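4. Comparar las dos pinzas (y las dos cámaras) en la habitación simulada

Si vienes de la sección 3 ya tienes Plernmont instalado y el brazo Tu se mueve cuando tocas el mando. Si todavía no se mueve, vuelve atrás, que aquí lo doy por hecho y te vas a desesperar. Última revisión de esta sección: marzo de 2020.

Aviso sobre el nombre: cuando escribo Tu con mayúscula y sin acento hablo del brazo, no de ti. Lo siento, yo no lo bauticé.

Lo que vamos a montar es una comparación entre la pinza Eser (dos dedos paralelos, la de toda la vida) y la Droltero (también de dos dedos, pero con las puntas blandas), y de paso decidir qué cámara nos sirve para mirar. Yo empecé probando las pinzas con la cámara que venía por defecto y perdí una tarde entera, así que ahora lo hago al revés: primero las cámaras, después las pinzas.

4.1 Antes de empezar

Necesitas:
- La escena "dormitorio", que viene con Plernmont. No uses la de la cocina, tiene demasiados cajones.
- Los ficheros de las dos pinzas en la misma carpeta. Si los separas, el menú solo enseña la primera que encuentra.
- Espacio en disco. Cada prueba guarda todas las imágenes y eso crece que da gusto.

PRECAUCIÓN: cierra el controlador del brazo real antes de abrir el simulado. Los dos escuchan por el mismo puerto, y si dejas el real conectado recibirá las mismas órdenes. Me pasó en diciembre, con una taza de café al lado de la base. No hubo heridos, pero el teclado ya no es el que era.

4.2 Cargar la escena

1. Abre Plernmont y elige Escenas > Interiores > dormitorio.
2. Espera a que terminen de cargar las texturas. La barra llega al final y se queda ahí un rato pensando; déjala.
3. En Calidad pon "baja". Los bordes quedan pixelados y un poco feos, sobre todo en telas y marcos, pero las colisiones se calculan igual de bien.
4. Pulsa Reiniciar una vez. Siempre. Si no lo haces, algunos objetos aparecen un pelín por encima de su sitio y caen justo cuando empieza la prueba.
5. Guarda con otro nombre. Yo la llamo dormitorio_pinzas, tú ponle el que quieras.

NOTA: la luz de la escena es fija. Hay un deslizador de hora del día en el panel, muy bonito, que en esta versión no hace nada.

4.3 Colocar las cámaras

Vamos a usar dos. A la primera la llamo "cerca", para mirar qué hay encima del mueble negro, y a la segunda "general", para tener el cuarto más o menos entero.

1. Menú Cámaras > Añadir > Libre. Repite para la segunda.
2. Apunta "cerca" a la tapa del mueble negro, procurando que se vea la base del monitor. Ahí es donde se notan las diferencias entre pinzas: los objetos son pequeños y planos y el borde de la base estorba lo suyo.
3. Aleja "general" todo lo que te dejen las paredes. Tiene que coger el suelo entre el mueble y la silla.
4. Inclina las cámaras si hace falta, no te obsesiones con el horizonte. A la red le da lo mismo y a mí, después de unos días, también.
5. Pon el tiempo de espera por imagen en 500 milisegundos. Con menos, mi portátil se saltaba imágenes sin decir ni mu.

PRECAUCIÓN: no metas una cámara dentro de un mueble. El programa te deja hacerlo, y lo que sale es una imagen negra perfectamente válida que se guarda con todas las demás.

4.4 La prueba con cada pinza

1. Elige Eser en Herramienta > Pinza.
2. Limita la fuerza. En el panel va de 0 a 3000 (sin unidades, gracias, señores del manual oficial) y yo la dejo en 600 para las dos. Con el máximo, la Eser dispara los objetos planos como si fueran pepitas de sandía.
3. Lanza la rutina "coger y soltar" y no toques el ratón hasta que acabe.
4. Guarda el registro con el nombre de la pinza delante.
5. Pulsa Reiniciar, cambia a Droltero y repite desde el paso 2 con los mismos valores. ¡Los mismos! Al cambiar de herramienta, el panel vuelve a la fuerza de fábrica y es facilísimo no darse cuenta.

Mi impresión, por si te sirve: la Eser es más precisa con las cosas finas tipo lápiz y la Droltero perdona mucho más cuando la posición viene un poco torcida. Para objetos tirados en el suelo me quedo con la Droltero. La Eser baja recta y, si el dedo toca suelo antes de tiempo, el controlador se enfada y para.

NOTA: el simulador calcula regular las puntas blandas. Si la Droltero parece atravesar un borde, mira el registro de contactos antes de echarle la culpa a la pinza.

4.5 Revisar las vistas

1. Abre el visor y pon las dos carpetas de imágenes una al lado de la otra.
2. Busca el monitor en cada vista. Es la mejor referencia del cuarto: oscuro, grande y con un marco claro.
3. Busca después la ventana de madera clara con los edificios detrás. Si aparece en las dos vistas, sabes enseguida desde dónde mira cada una.
4. Anota qué objetos pequeños distingues tú a simple vista. Si a ti te cuesta, al detector también le costará.
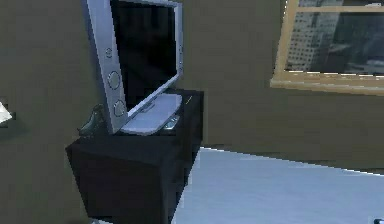
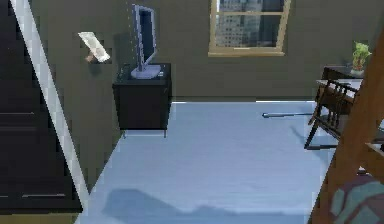
A esta sección me contestaron en el foro que comparar con la fuerza igualada es injusto para la Droltero, porque las puntas blandas reparten el apretón y piden un valor más alto para sujetar lo mismo. La propuesta era igualar la presión de contacto, que sale en la última columna del registro, y dejar que cada pinza use la fuerza que le haga falta. También me pedían que repitiera la prueba del suelo con la Eser entrando inclinada, antes de descartarla.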